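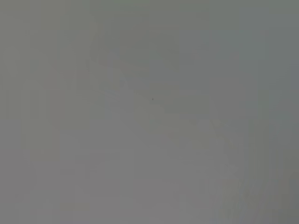

Fitriani Setiawan told me my flood map was very pretty, and that after ten minutes with it she still didn't know whether to move her car.

Chapter 4
Maps, Warnings and the Person Holding the Phone

I'd spent most of a winter on that map. It covered the whole lower end of Geltik, street by street, in six shades of blue, and I'd argued with the printer over the second-darkest shade until he stopped picking up. Fitriani looked at it, found her street, found her shade of blue, went down to the legend, came back up to her street and then said what she said. I remember being annoyed for a good two days! Then I went back and tried to use the map myself, pretending I lived on her block and had one car, one phone and a dinner on the stove, and I couldn't work it out either.

So this chapter is about local hazard information: flood maps, heat alerts, smoke notices, the text message that goes out when the creek is coming up. In the last chapter we spent a lot of time on long reports and the people who read them at desks. We're leaving the desk now. The readers in this chapter are standing up, or driving (please, no), or have a kid on one arm, and they're going to give you a few seconds before they decide whether you're talking to them.

What my map said and what people heard

The map showed depth. That's what the model gave us, so that's what we drew. A darker blue meant deeper water in the kind of flood that the engineers call a 50-year event, and I put that phrase in the title because I was proud of knowing it.

Here's how it went over. At the first open evening in the Geltik school gym, a man told me his street had flooded when he was in high school, so he figured he was safe until he retired. He wasn't being silly. If you hear "50-year flood" and you've never been taught otherwise, a schedule is a perfectly sensible thing to picture. What the phrase means is that in any single year there's a 2 percent chance of a flood that big or bigger. Next year the chance is the same again, whatever happened this year. Nothing gets used up. Over a mortgage, that adds up to a chance you'd want to hear about before signing – we'll do the arithmetic in section 4.3, and it isn't hard.

Depth gave us trouble too. I had assumed people would look at a number in inches and think about their front step. Some did. Quite a few thought about the river, and wondered why we were saying the river was only that deep. One woman wanted to know if the depth was measured from the street or from her floor, and I had to go and ask. (From the ground. It was in the notes on the back, in type I wouldn't want to read today.)

I've kept that map, and I use it in class every year. Students are usually kind about it for a few minutes and then they really get going.

Two jobs that look like one

It took me far too long to see that we were trying to do two jobs with one sheet of paper. The first job is helping somebody plan: where to buy, what to insure, whether to put the furnace in the basement. That person has time. She can read a legend, and she might even want six shades of blue. The second job is helping somebody act tonight. That person needs to know what's coming, when, whether it includes her, and what to do about it, more or less in a single breath.

I'll call these planning information and acting information from here on. You'll find other terms in the research, and I list several of them at the end of the chapter, but these are the ones I use out loud.

The trouble starts when one gets dressed up as the other. My map was planning information, and we pinned it up next to the sandbag pile. I've seen it go the other way as well. Furnia, the next town up the valley, sent a text alert one December that ran to 85 words and opened with the name of the ordinance that allowed them to send it. The part about staying off the lower bridge came at the end. I've reprinted the whole thing in Exercise 4.1 and I'd like you to cut it down before you read any further. Go on, I'll wait.

If you got it under 24 words, good. If you kept the ordinance, we should talk.

A first try at doing it better

When Geltik asked for a new version, I wrote the text before I opened the mapping software. I wrote it as if I were calling my sister. It came out as something like: the creek may come over Farina Street tonight, if you park there move your car up the hill before dark, don't drive through water on the way. Then I asked what kind of map would help a person do that, and the answer was a very plain one, with a line, a few street names and the places uphill where parking was free for the night.

I should say that the engineers didn't love it. They felt that a single line made the edge of the flood look far more certain than it is, and they had a point that I still haven't fully settled for myself. Water doesn't stop at a line. A house just outside it can get wet, and the owner will remember who drew it. We ended up with a wide, soft edge and the words "could reach here," and we tested it with people in the library before it went out. Some read the soft edge as a printing fault. We'll look at those tests in section 4.4, along with a few other ways of showing a fuzzy boundary, and none of them is perfect.

What's ahead

Section 4.1 goes through the parts of a warning message and the order they come in. Section 4.2 is on place: how people find themselves on a map, and what happens when they can't. Section 4.3 covers chance and time, with the mortgage sum I promised. Section 4.4 is the library testing, and 4.5 is about Voro, a small harbor where the warnings were fine and most of the town had turned them off.

Before you start, find one hazard notice from the place where you live. It can be a heat alert, a smoke notice, a sign by a culvert, anything – old ones are fine. Write down what it asks you to do. If it doesn't ask you to do anything, write that down, and bring it with you to 4.1.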